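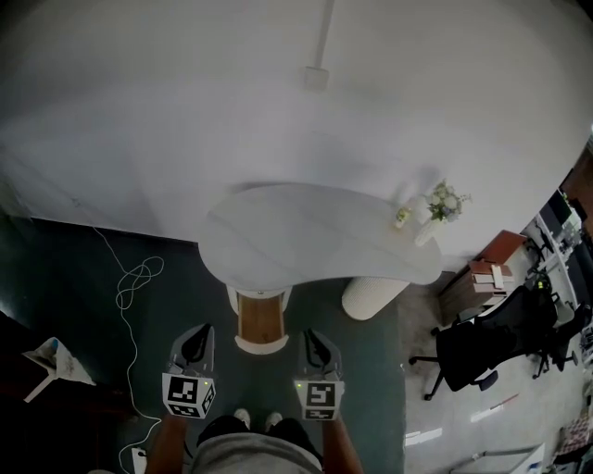
A gripper in each hand, marker cubes facing the table: the Wetley pair on trial in Brumbridge.

The pitch goes like this. You don't need a robot to teach a robot. Strap a camera on, pick up two hand-held grippers, do your chores, and an arm will learn them later. Dalberg, which sells the Wetley pair for £3,195, says a newcomer can be recording good work in 10 minutes.

It took me 50. Most of that went on tracking. The software follows the patterned cubes to work out where each hand is, and it sulked whenever I turned my wrists inwards, as people do when they lift a cup. The small green lights stayed on throughout, so I went on working, and found out afterwards that 13 of my attempts had gaps in them. A light that means "powered" is easily read as "fine".

Định Lại, who runs the trials at Brumbridge, prefers the older Hirose grippers. They are heavier and the trigger is stiff, but they beep when they lose their place. "I'd take ugly and noisy," he told me. He has asked Dalberg for a beep since November.

The jaws themselves are good. They close evenly and I dropped very little. Whether an arm bolted to a bench can make use of what my elbows and shoulders were up to is a different matter, and Dalberg's demonstration, a single cup moved along a single table, didn't settle it. I asked to see the same job with the table shifted a hand's width. That was promised for the next visit.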